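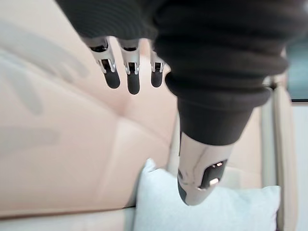
How long does a visitor need for an open day at a robot workshop?
Two hours is enough for most people, and the morning is the better time if you want to speak with the engineers.

The open day at Torora began on Wednesday at nine. The company works on robots for the home, and its hall in Sleiman is divided into small rooms, with a couch in one of them and kitchen shelves in another. I spoke with the engineer who leads the home project. She asked me not to print her name – she prefers that the team is mentioned.

"We had 284 people registered," she told me. "For us it is a lot. Last year we did it in one afternoon and the line was out to the parking lot."

The robot they show is called Colluva. I asked why it wears a knit sweater with long sleeves, and she laughed a little.

"Older visitors told us that bare metal arms in a living room feel like a factory. So we tried clothes. The knit is soft and it stretches at the elbow. The fingers must stay free, of course, and the cuff must not slide down over them."

The three fingers are silver metal with black rubbery pads at the ends. Their daily exercise is ordinary housework, for example to pick up a pillow from the couch and put it back at the other side.

"A pillow is harder than a cup," she said. "It changes its shape when you press it. In our last test the robot dropped it 18 times out of 78. I tell this number to everybody who asks, also to investors."

During the demonstration a boy wanted to know if the robot gets tired. She answered him seriously that the motors become warm and then it has to rest for 27 minutes.

I asked also about the price. She did not want to give one. The first units will go to Jotudska, a residence for older people, where the staff will try them in the common room from December.

"They will find mistakes which we don't see here," she said. "After that we can talk about selling."

Then the next group was already at the door, and she went to bring them in.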